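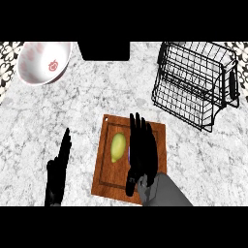 5 min read

Sealing a marble countertop: penetrating sealer vs. nothing at all
Stone and Tile > Maintenance

drotitz_m
I have white marble with gray veining in the kitchen, honed, installed by the previous owner. No paperwork on what was applied to it. Water dropped on the section near the sink darkens the stone after a few minutes. Water dropped at the far end, near the wall tile, stays on the surface and wipes off with no mark.

Two contractors have quoted. The first wants to strip the whole top and apply two coats of Arken, solvent-based. The second says leave the far end alone and treat only the sink section. The price difference is large enough that I would like to understand the chemistry before I pay for it.

Questions:
Is it normal for one slab to absorb so unevenly?
Does stripping do anything if there is hardly any old sealer left?
Will a penetrating sealer stop the dull spots I get from lemon juice?

slab_and_seam
Taking them in order.

Yes, it is normal. Sealer near a sink gets washed with dish soap every day and wears faster than the rest. The stone also varies along its length, so even a fresh application won't take up evenly.

Stripping is for topical coatings, meaning something that sits on the surface as a film. Scrape an out-of-the-way spot with a fingernail or a plastic scraper. If nothing lifts or curls, you probably have an impregnator or bare stone, and stripper will cost you money and leave residue.

No. Lemon juice dissolves calcium carbonate. An impregnator sits in the pores and slows the liquid going in. It does nothing for the surface the acid lands on. Those dull spots are etches, which are physical damage, and they have to be rehoned.

Driss Slaoui
Agree on etching. I disagree that stripper is always wasted here. If the far end still beads and the sink end doesn't, a new coat over both will leave surplus on the far end. It can't penetrate, so it dries on top as haze. I have removed that haze from other people's jobs more often than I would like.

slab_and_seam
Then don't put it on the far end. That is what the second contractor proposed.

Driss Slaoui
And where is the boundary? On a honed light marble a partial treatment can show as a tone change if the product darkens at all. Some solvent products do.

slab_and_seam
Some do. Test under the toaster or whatever lives at the back of the counter. If it darkens there, pick another product.

Maarja Sepp
I ran a small comparison on offcuts from my own job, so take it for what it is. Honed white marble, all pieces from the same slab. Three treatments: Arken (solvent), Jultine (water-based), and untreated. Olive oil, black coffee and red wine, left overnight under a glass, then wiped and washed with neutral cleaner.

Untreated: oil left a dark ring that needed a poultice. Coffee left a light tan mark. Wine left a mark and an etch.
Jultine: oil left a faint ring, gone by the next evening. No coffee mark. Wine etched the same as untreated, with no color left behind.
Arken: no ring, no coffee mark. Wine etched the same.

Arken darkened its piece very slightly. I could see it with the two offcuts side by side. I could not see it with one alone.

drotitz_m
Useful, thank you. How long did you let the sealers cure before the test?

Maarja Sepp
The time on each label plus one extra day. I did not test at shorter intervals. Room was heated, windows shut.

Mounir Ramadan
I'll give the minority position. My marble has been unsealed since it went in. It has etches everywhere and a few oil shadows near the stove. After the first year the marks overlap and it reads as one surface. Neutral soap, dry cloth, done. People spend 200 on sealer and labor and then panic over every lemon anyway.

Driss Slaoui
That works if you like the look. It doesn't work if you plan to sell the place, and it doesn't work near iron. One wet can left overnight on bare marble and you have a rust stain. Rust is the one stain I won't promise to get out.

Mounir Ramadan
I don't leave cans on it.

Driss Slaoui
You will once.

tilebacker_50
Question on the sink end. Has anyone checked whether the dark area is coming from below? If the silicone at the undermount has failed, water wicks into the raw edge of the cutout and the stone stays dark from the inside. Sealing the top face over that traps the moisture.

OP, does the dark patch dry out fully overnight, or is there always some of it there?

drotitz_m
It dries fully if nobody uses the sink. On a normal day there is a darker band along the front of the cutout by evening. I assumed splashing.

tilebacker_50
Could be splashing. Dry everything, tape plastic over the top face along that band, and use the sink as usual. If it darkens under the plastic, the water is coming from the edge. Don't let anyone seal it until you know.

slab_and_seam
Good catch, I should have asked that first.

Abdelghani Amrani
On the wall tile, as it was mentioned in passing: mask it before any solvent sealer goes near the back edge. Cement tile takes sealer too and will show a tide line along the bottom row. Glazed ceramic will not absorb it, but the grout might. Standard painter's tape is fine if you pull it before the sealer sets.

Keep the amounts small as well. I use 50 ml per pass on a short run of counter, spread with a lint-free cloth, and wipe off everything still wet at the dwell time on the label. Most haze complaints come from skipping the wipe.

Driss Slaoui
Agree with all of that. For haze already there, the same sealer on a cloth will often reactivate it long enough to buff off. Try that before stripper.

drotitz_m
Update. Did the plastic test for two days. The band came back under the plastic along the front of the cutout. Got under the sink with a flashlight and there is a gap in the silicone on that side wide enough to slide a card into.

Both contractors are on hold. Plan is to cut out the old silicone, leave the sink unused until the stone is an even color, reseal the raw edge and the joint, and then redo the water drop test on top.

tilebacker_50
Right order. Give the stone longer than you think. Thick edges take weeks, and a fan under the cabinet helps.

Maarja Sepp
If you do end up sealing the top, please post the drop test results from both ends, before and after. I have only offcuts to go on.

drotitz_m
Will do. Probably September before the edge is dry enough.

Mounir Ramadan
Or leave the top alone once the leak is fixed.

slab_and_seam
He might get away with it, depending on the drop test. Fix the joint first.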